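Bench notebook, Naidoo Building, Room 2
26 May 2022
Entry: condition of the benches, cabling and floor-plan tape

The purpose of this entry is to record the state of the long table and the adjoining white top before the room is handed over to the Heduvow group in August. The previous entry on this subject was incomplete, and colleagues have asked for a fuller account of what is to be kept and what is to be put away.

White top. The surface has been wiped down and its equipment returned to it. The cabling remains the principal concern. The two USB hubs sit side by side below the pendant, with the braided leads standing up in loops over both. The leads are all black, and it is not possible to follow a single one by eye through the loops over the right-hand hub. Tracing a lead from the hub to its far end took 20 minutes this morning, and this is considered excessive for a routine check.
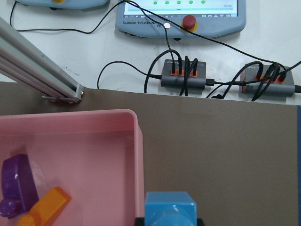

White top: pendant and hubs, leads not yet labelled.

It is proposed that each lead be given a paper flag at both ends, numbered to agree with the cable list inside the cupboard door. Trirau stores hold printed flags in several colours and these have been requested under order 676. Until they arrive, no lead is to be unplugged for the sake of neatness alone. Surplus length should be gathered into a flat coil and held with a fabric tie. Plastic ties are not to be used on the braided leads, as they have marked the covering on other benches.

The long cable that crosses the white top should be moved to the back of the surface when the flags are fitted. The emergency stop is to remain in plain view and within reach at all times. Nothing may be hung from the pendant or leant against it, and papers are not to be left on top of it.

Long table. The blue tape was inspected along its full length. The left lengthwise strip does not run true. It slants, and the cells along it are accordingly not square. The strip on the right is acceptable. Whether to relay the left strip was discussed, and it was agreed to leave it in place until the end of the present work, so that positions written down against the existing cells continue to make sense. When it is relaid, the line should be set out with the 400 mm rule and a pencil before any tape is cut.

The near part of the table is to be left clear at the close of each day. Mugs, notebooks and tape reels have been found on it in recent weeks and should go on the side shelf. 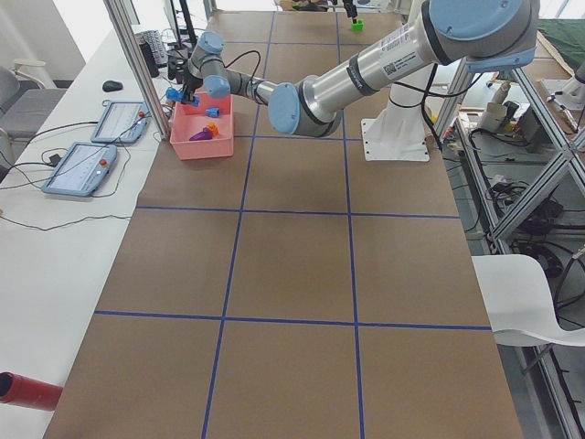

The pink bin is to stay at the left edge of the brown surface. It is the only container to be used there, and the small coloured pieces kept in it should be counted against the sheet on the shelf at the end of the week. Pieces that are split or chipped are to be put in the envelope marked Brando for replacement, with the date written on the outside. Any piece found on the floor should be wiped before it goes back.

The crosswise strips are sound. Should a corner begin to lift, the whole strip must be replaced. Patching with short lengths leaves a ridge, and dust collects along it. The table may be cleaned with a damp cloth only, working along the tape and never across its edges.

Outstanding:
Flags from Trirau, order 676, not yet received.
Cable list in the cupboard to be retyped, the present copy being faint.
Left lengthwise strip to be relaid, date to be agreed with Heduvow.
One further roll of blue tape to be ordered, same width as the present one.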